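Vidmar Fringed Cotton Throw: is it worth having on a chair?

22 April 2024
By the Ilovley product desk

The Vidmar is a woven cotton throw with a knotted fringe on all sides, sold by us in one size and four colors. The maker calls it a "four-season layer." We have had one in use since November and would call it a three-season layer at best. Anyone who has sat still in a cold room under a thin cotton throw will know which season is missing.

We sell it anyway, and we sell a fair number. But the returns on throws run higher than on nearly anything else we carry, and most of the notes that come back say the same few things: smaller than expected, scratchier than expected, shed all over the couch. So this page is longer than the one on the maker's site, and less excited.

Size

The Vidmar measures 54 inches wide and 70 inches long, fringe included. Take the fringe off both ends and you lose several inches of actual cloth. Most sellers quote the longer number, and so does the box. If you are six feet tall and want your feet and shoulders covered at the same time, buy a blanket. For a lap, or for folding over the back of a chair, it is plenty.

The larger Vidmar that shows up in older catalogs has been dropped. We asked whether it was coming back and got a polite answer that did not contain a yes or a no.

Feel

The word on the label is "buttery." We would say dry and slightly rough on day one, better after the third wash, and pleasant after that. If you judge it straight out of the bag you will probably send it back. Wash it first (cold, by itself) and it can still be returned, as long as it isn't stained or torn.

There is also a "cooling finish" mentioned on the tag. We could not feel it. It may wash out, or it may never have amounted to much. Please don't pay extra for it if you see the throw elsewhere at a higher price with the finish in bold letters.

Fringe

People either want fringe or they don't, and the photos in our shop rarely help, as everything there has been combed and pinned. Fringe tangles. It picks up crumbs and pet hair, it gets caught in recliner hardware, and it catches in zippers. Ours lost 7 knots over the winter, all along one short side. Retying them takes a minute each and looks fine from a few feet away.

A throw also slides. On a curved chair with a smooth seat there is very little to hold it, and no amount of artful draping changes that. On a high, straight sofa back it stays put much better.
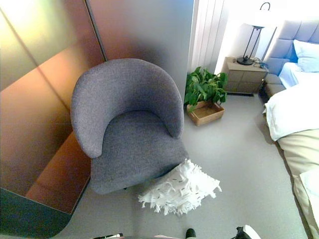
Washing

Cold water, gentle cycle, low heat or a line. Skip fabric softener, which leaves the cotton limp. The care card says the throw "will not shrink." Ours came out about an inch shorter after the first wash and has held there. Shake it outdoors before it goes in the machine and clean the lint trap halfway through drying. Do not iron the fringe. We tried, and it went flat and stringy until the next wash.

Compared with the others we carry

Wutis Brushed Throw. Softer, warmer, and it pills. If you only care how it feels in the first month, this is the better buy. It has no fringe, so less to go wrong. The colors are duller in person than on screen.

Ana Waffle Throw. Lighter than the Vidmar and quicker to dry. Snags if you so much as look at it with a ring on. Good for a guest room where it will mostly lie folded.

Vidmar Fringed. The sturdiest cloth of the three and the roughest at the start. Not warm. Keeps its color well.

Ratings

The maker's site shows 1,873 reviews with an average close to perfect. A good many of those were left within a day or two of delivery, before anyone had washed the thing, and they read that way. On our own site there are 124, and the average is lower. The common complaints are size and lint, with a few about the cream being closer to yellow. We agree about the cream. Order the white if you want white.

Who should skip it

Anyone looking for real warmth. Anyone with a cat that chews string. Anyone buying it as a bedspread, even for a twin bed, where it will cover the middle and little else.

Ordering notes

Ships folded in a paper band. The creases come out in the wash but not by hanging. Gift wrap is available, though it hides the care card, so tuck that on top. Dye lots vary, and two throws ordered months apart may not match. If you need a pair, put both on one order.

Last updated: see date at top of page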